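Stop Buying Fittings by the Catalog Page

Posted June 9, 2018 in Opinion

Every supplier of pipe fittings has the same web page. It lists every alloy, every pressure class and every standard the industry has written down, and it says all of it is in stock. I have bought fittings for process plants for most of my working life, and I think those pages do real harm. They teach buyers to shop by list, and a list is a poor way to choose a part that has to hold pressure for twenty years.

My argument is about elbows, tees and reducers in stainless and duplex grades, the ordinary buttweld parts that make up the bulk of any piping order.
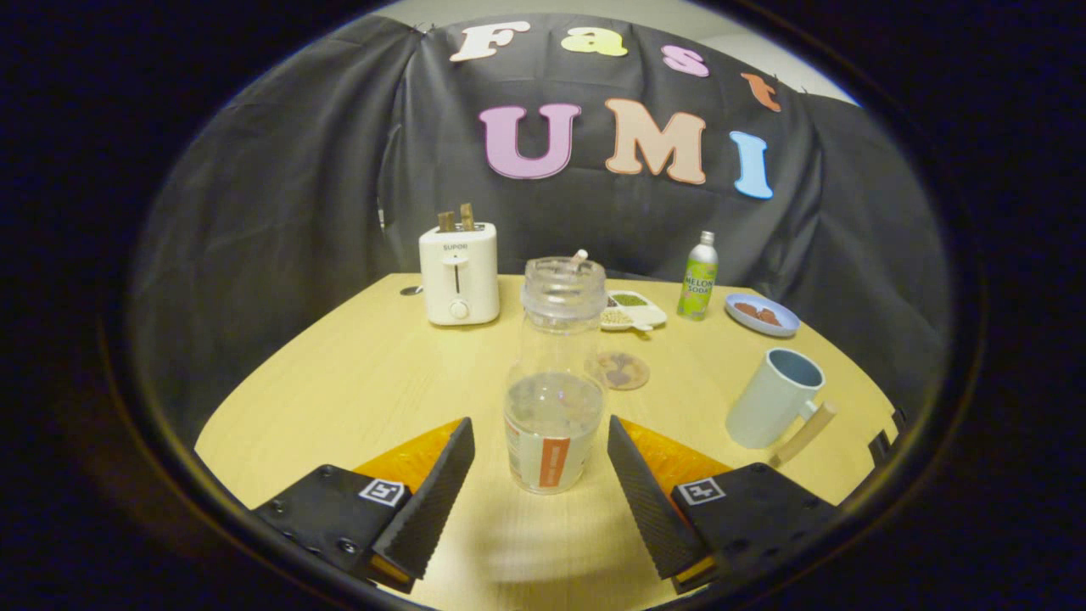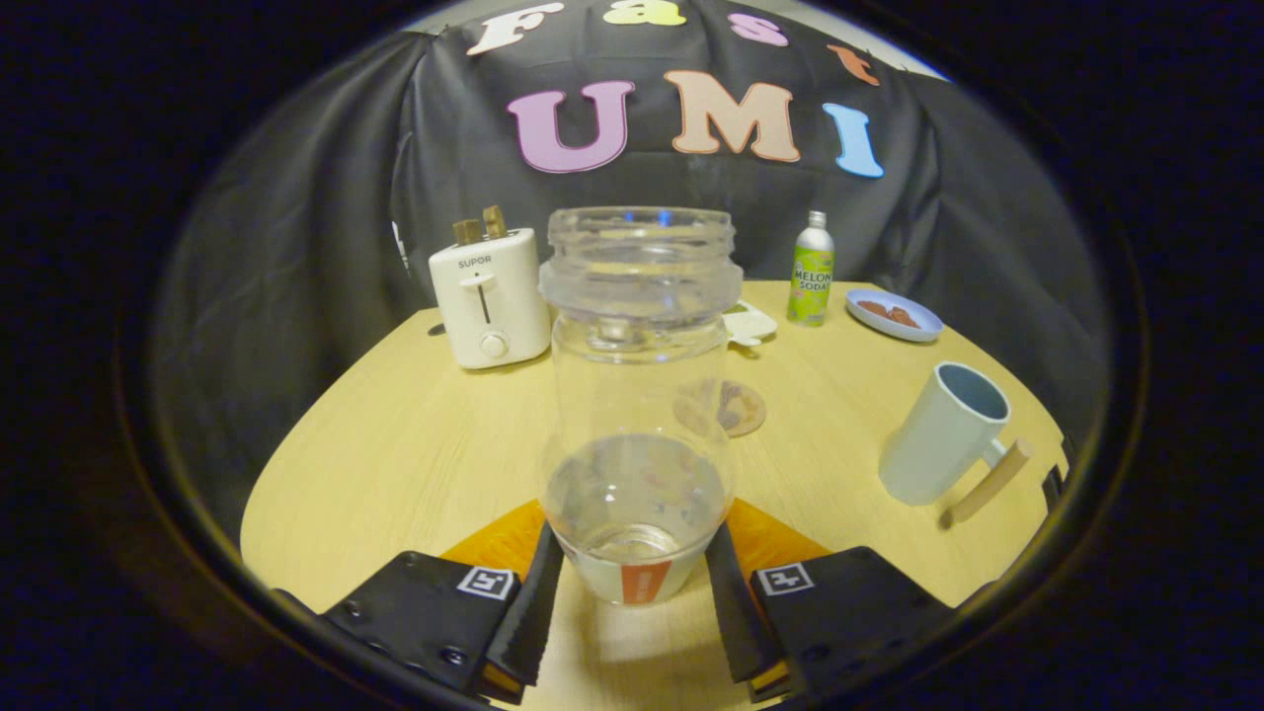

One reader, Clondwood, wrote in after my last column to say that the certificate settles the matter: if the mill test report matches the order, the part is good, and anything beyond that is a buyer making work for himself. It is a fair point and I hear it often. Most of what follows is my answer to it.

A mill test report tells you what was in the heat. It gives the chemistry and the mechanical results from the test pieces. On a good day it also tells you the heat treatment. What it does not tell you is how the elbow in the crate was formed, how much the wall thinned on the outside of the bend, or whether the ends were beveled square. It also does not tell you whether the elbow in the crate is the one on the paper. For that you need a heat number on the part, and you need someone at the receiving door who will read it.

I was on the Istitz job when we had the largest fittings order I had handled up to then, 909 pieces in all. The order went to the lowest bidder of the suppliers on our list. The certificates came in a neat binder, with tabs. Every page was signed. The parts arrived three weeks later, and 284 of them had no legible heat number. Some were stamped so lightly that grinding had taken the mark off. Others had been marked in paint that rubbed away in transit. A few had numbers that did not appear anywhere in the binder.

The supplier's position was that the parts were correct and the paper proved it. Ours was that we could not tell which paper went with which part. We both had a case. We tested the unmarked ones with an alloy analyzer, and all but a handful came back as the grade we had ordered. The handful were plain 304 where we had paid for 316L. They would have welded up fine and looked the same, and they would have gone into a chloride line.

People who hear that story usually blame the supplier. I blame the purchase order, which I wrote. It called out the material, the size and the schedule. It said nothing about how the parts were to be marked, how deep, or where. It asked for certificates and got certificates. We had bought off a catalog page and received what a catalog page promises.

The price difference between that supplier and the next one up was small. Once we had paid for the testing, the sorting and the replacement parts, plus the crew that stood waiting for elbows, the cheap order was the expensive one. I have seen the same sum worked out on other jobs, and it nearly always comes out that way. It does not change how the next order is placed, since the savings show up in the purchasing budget and the losses show up in construction.

So I would like to see purchasing and construction judged on one number. I know how unlikely that is in a large company. Failing that, I would settle for a receiving inspection that purchasing pays for. If the cost of checking bad parts came out of the same pocket as the savings on buying them, the list of approved suppliers would get shorter very quickly.

The other habit I would end is overordering on grade. The catalog pages encourage this one too. When every alloy sits on the same page in the same type size, it is easy to move one row down and feel safer. A young engineer is not sure about the chloride level, so he goes from 316L to duplex. He is not sure about the temperature, so he goes up again. No one gets in trouble for specifying too good a material. They should get asked about it, though. A duplex tee that is welded with the wrong procedure is a worse part than a 316L tee welded properly, and a shop that does duplex twice a year is likely to get the heat input wrong.

On the Salcedo expansion we went back through the line list before ordering and questioned every line above 316L. There were 531 fittings on those lines. More than half were there because the line next to them had needed the better grade, and someone had copied the row. We moved them back down. We spent part of what we saved on a higher standard of marking and on a visit to the factory.

I will say a word for factory visits, which have fallen out of fashion. A travel budget is easy to cut, and a supplier will gladly send a video. But a visit answers questions that a video will not raise. Are the cut pieces of pipe marked before they go to the press, or after? Is the number carried across when a long piece is cut into short ones? Where do the rejected parts go, and is there a lock on the cage? You can learn most of what you need in one afternoon by following a single length of pipe from the rack to the packing bench. If the person showing you around does not want to do that, you have learned something as well.

None of this needs a big name or a high price. One of the best orders I ever received was from Lultmont, a small outfit that makes reducers and caps and very little else. Their web page was two paragraphs and a phone number. They turned down a third of our inquiry because it was outside what they made. The rest, 799 pieces, came with every mark readable and every part in a bag with its heat number on the tag. We rejected one, for a dented bevel.

I trust a supplier more when he says no to something. A stockist who can provide any fitting in any alloy to any standard is telling you that he buys from whoever has it that week. There is nothing dishonest in that. Stockists serve a purpose, and on a shutdown at two in the morning I am very glad they exist. But he is not a manufacturer, and the page should say so. Many of them use the word "manufacturer" in the first line and leave the buyer to find out otherwise from the certificates.

Going back to the reader's point, I do not want to throw out the certificate. It is the start of the check, and a part without one should go straight back on the truck. My complaint is with treating it as the whole check. Paper travels separately from steel. It gets copied, scanned, merged and retyped, and there are honest ways for it to end up attached to the wrong crate — a packer grabs the wrong sheet, a clerk scans two pages stuck together. You do not need to suspect anyone of fraud to want a number stamped on the part.

My standard order now carries half a page on marking. It gives the height of the characters, the method, and where the mark goes in relation to the weld end. It asks for low-stress stamping or electro-etching on anything thin. It says that any part with a mark we cannot read will be treated as a part we did not receive, and that we will not pay for it. Two suppliers refused to quote on those terms the first time I used them. The others asked one or two questions and then quoted as usual, with no change in price that I could find.

I would also like the trade to drop the phrase "or equivalent" from fittings orders. It is put there to save time, and all it does is move a decision from the engineer to whoever is packing the crate. If there is an equivalent you would accept, write it down. If you cannot name one, you have no business asking for it.

The next column will be on gaskets, where the paperwork is worse.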